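Last updated: 10/30/20

Pressing Plants and the Minimum Run
By the Pralside editor

The usual complaint about short vinyl runs is that they sound worse than long ones. I do not think the evidence supports it. A stamper wears with use, so a copy from a run of 300 should, if anything, be cleaner than a late copy from a large one.

The fault lies earlier, at the cut. Danar issued the second Morsy album in May with 17 songs on a single disc. That puts well over 25 minutes on each side. At that length the cutting engineer has to lower the level and narrow the bass, and surface noise takes up the difference. The Indik reissue of the first album spreads a similar length over 2 discs and is plainly louder – I measured around 5 dB between them on the same deck.

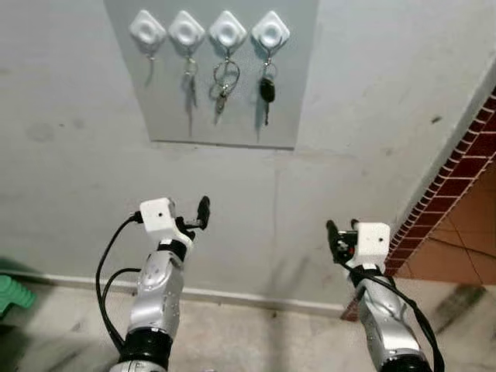 Labels answer that a double album costs more to press and post. It does. But a band can also leave songs off, or put them on the download. Buyers who pay the price of an LP should be told the side lengths before they order, in the same line as the weight and colour of the vinyl.

Related
Side lengths: a short table
Indik reissues, first batch
Why Danar dropped the lyric sheet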